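Nornport Automation Forum > Simulation and Offline Programming > Faults and Head-scratchers

Thread: Arm stops dead well away from a mug lying on its side, no alarm, no sulk, nothing

gantry_goat
9/19/22, 08:14

Morning all. I have a pick-and-place job in Timar that has run happily for 125 cycles with the mug standing up. Over the weekend I told the randomiser it could lay the mug on its side as well, because real mugs do that. Now every time one comes up lying down, the arm goes to its ready pose, opens the gripper and stays there. Program state says RUNNING. The cycle timer keeps counting. Last night it had reached 2,597 seconds before I remembered I'd left it going.

No collision flagged, no joint limit, no singularity warning. Logs contain one line, "awaiting grasp candidate", which I would call a bit passive-aggressive.

Screenshot from one of the stuck runs:

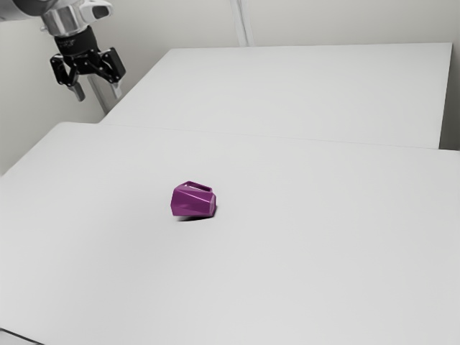 Stuck run, gripper open, mug on its side with the handle uppermost.

Things I have tried: restarting Timar, reloading the scene, making the mug a different colour and then changing it back, swearing. Grasp planner is the stock Furtado one at default settings. Any ideas before I go back to upright mugs only and pretend the world is tidy?

pelican_crossing
08:41

Is the mug mesh yours? That is a very angular mug. If it was decimated hard, the planner may not be finding opposing faces it likes. It wants two surfaces more or less facing each other and you've given it a gemstone.

gantry_goat
08:50

Mine, yes. I cut it down because the full one made the laptop sound like a hairdryer. But it's the same mesh that works standing up.

bolt_from_the_blue
09:02

Then it isn't the mesh. Same mesh, same faces, different way up. I'd look at the approach direction. Furtado defaults to straight down with a small tilt allowance, and with the handle on top there's a loop sitting where the palm wants to go. It throws out every candidate and waits for the scene to change. The scene is a mug. It isn't going to change.

pelican_crossing
09:15

Respectfully, it could still be the mesh. Standing up it can get away with the rim. Lying down it has to use the body, and the body is where all the odd facets are. "Works one way up" proves less than you think.

bolt_from_the_blue
09:19

Respectfully, widen the tilt and see. Takes a minute.

Érica Seixas
09:47

Can I be dull and ask a different question? Never mind why it can't find a grasp. Why is it allowed to wait for ever with the state showing RUNNING?

We had this on a real cell in February. Plastero line, planner found nothing, arm parked itself over the fixture looking finished. One of the fitters took it for stopped and reached in to straighten the part. That counted as the scene changing, so the planner found a grasp and off it went. The light curtain caught it and he kept all his fingers, but he did have to go and sit down for a bit. The guarding did its job and I would still rather not have relied on it.

An empty candidate list should time out and raise a fault. Please fix that one first, even in sim, because programs have a habit of being copied from sim on a Friday afternoon.

torque_is_cheap
10:05

It's a simulated mug, Érica. The worst that can happen is a polygon gets bruised.

Érica Seixas
10:11

Ours was a simulated program too, until it wasn't.

torque_is_cheap
10:13

All right, fair.

gantry_goat
11:36

Back with results.

Tilt allowance widened: it now finds 7 candidates where before it had none, and picks the mug up by the body. Bolt gets a biscuit.

Put the original mesh back with the old tilt: it finds 2. Both terrible, but it does move. So Pelican gets a biscuit as well and I'd ask you both to eat them quietly.

Timeout is in. Empty list for ten seconds now raises a fault, opens the run contact and turns the banner red. I tested it by putting the tilt back and laying the mug down again, and it faulted as it should. Restart needs a manual reset, so moving the mug about does nothing until you've pressed it.

bolt_from_the_blue
11:44

Two terrible ones hardly counts.

pelican_crossing
11:45

Two is more than none.

Érica Seixas
11:58

Good. Does the reset clear the old plan, or carry on with whatever was queued? Ours carried on, which was a separate meeting.

gantry_goat
12:20

Checked. It carried on. It now clears. I'm going to have my lunch and then look at what else I copied out of that template – the place routine has the same wait in it.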